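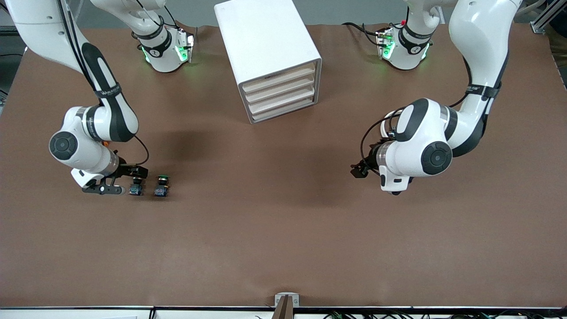 Two arms on one table: gripper cable pulls the wrist off position, and how far apart should the bases be?

Asked 2025-04-26 in Home and Shared Shop Builds
Tags: two-arm, cable routing, grippers, table setup

I'm building a two-arm bench in a shared workshop. Both arms stand at the back of the table, and the job I'm working toward is simple enough: one arm holds the little four-drawer cabinet steady, the other opens a drawer, picks up a small part from the table and puts it in. For parts I'm using two small button modules, dark blue with a green ring on top, because they are easy to tell from the brown table covering.

The cabinet sits between the bases. The modules are over in front of the right gripper.

Three problems so far.

1. The gripper cable hangs in a loop outside the wrist on each arm. With the wrist turned one way it's slack. Turned the other way it goes tight before the joint reaches its limit, and the gripper ends up 4 mm away from where it should be. If I unplug the cable and run the same move by hand-typed positions, the error goes away, so I'm fairly sure it's the cable and not the joint.

2. The covering on the table has wrinkles. When the fingers come down to pick up a module I have to leave extra height or they drag on the high spots. Then on the flat spots the grip is too high and the module tips.

3. I can't decide on base spacing. If I move the bases closer together, both arms reach the drawers well but the elbows come near each other when both are working over the middle. If I move them apart, I lose reach at the front of the table. The rails I have let me slide them, so nothing is permanent yet.

Software is Desosano, the free version. It does check for collisions between the two arms but only if both are in the same program, and right now I run them from two separate ones.

What would you fix first? I would like to have this working by July, when the bench has to move to the other room.

Comments on the question

- Which way is the cabinet facing? Square to the front edge or turned?

- Turned a bit, so the drawers face toward the front right. Square was worse for the right arm. The wrist had to fold back on itself to pull straight.

- Is the cabinet fixed down?

- No. That's what the second arm is for.

3 Answers

Accepted answer

Fix the cable first. Everything else you measure will be wrong until you do.

The loop between the wrist and the gripper has to be long enough for the worst position, and the worst position is usually not at the end of one joint. It's the wrist turned fully one way while the gripper is also tilted. To find it, take power off the arm if yours lets you move the joints by hand, hold the cable lightly between two fingers, and turn things slowly until you feel it pull. If you can't move it by hand, jog at the slowest speed with someone on the stop button.

Once you know the worst position:

Clamp the cable at the wrist housing with a soft strap. A zip tie will do for a day but it bites into the jacket.

Leave enough cable past the strap that there's still a gentle curve in the worst position. On mine that came out to 102 mm of cable between the strap and the connector.

Clamp again right at the gripper so the connector takes no load.

Run the full range again and check that the loop doesn't catch on the fingers or on the table when the gripper points down. A longer loop hangs lower, and it will find the corner of that cabinet sooner or later.

Then limit the wrist joint in software. You don't need the whole range for drawers. I cut mine back 40 degrees on the side where the cable pulled and never missed it.

For the bases, don't measure between them, measure from the work. Put the cabinet where you want it, put the arm that pulls the drawer in the pose where the drawer is fully open, and slide the base until the elbow is comfortably bent. A straight elbow at that point means you have no room left to correct. Then do the same for the holding arm. Whatever distance you get between the bases is your distance. Mark the rails with a scribe before you tighten, you will want to come back to it.

And put both arms in the same program. Two separate programs with no knowledge of each other is how I bent a finger on a Jornusdale gripper. The collision check in Desosano is slow but it does work. If you really have to keep them separate, make a shared flag that only one arm can hold, and don't let either one cross the middle of the table without it.

Comments on this answer

- Did the strap thing tonight. Error is now under what I can measure with a ruler. My loop had to be longer than yours, the wrist on these is bulkier. Thank you. Accepting this, will do the bases next.

- Second the scribe marks. I used tape and it crept.

Answer 2

On the wrinkles: take the covering off and put it back on properly. Is it glued or just laid down? If it's laid down, pull it tight toward the front edge and clamp it under a strip, then leave it for a couple of days before you do any height calibration. If it's glued with bubbles under it, replace it. I went through this with a Skakness mat that had been stored rolled up - seven days under flat boards and it was usable, but the end that had been the inside of the roll never went fully flat, so I cut it off.

Also check the table under it. You may be blaming the covering for a low spot in the top. A straightedge and a flashlight behind it will show you.

For picking up the modules, close the fingers on the base and leave the round cap alone. The base is boxy so you get flat sides. If you grip by the cap you will press the button or tip the whole thing, depending on where its weight is.

Comments on this answer

- Just laid down. It's held along the front only. I'll try pulling it tight.

Answer 3

I would just screw the cabinet to the table and use one arm. Opening a light drawer doesn't need two. I have a Mthembu arm with the plain gripper and it opens drawers all day with a hook printed on the end of one finger.

Comments on this answer

- The two arms are kind of the point of the build, but I may fix it down while I sort out the drawer motion and unscrew it after.

- Double-sided tape is enough for that. No holes in the cabinet.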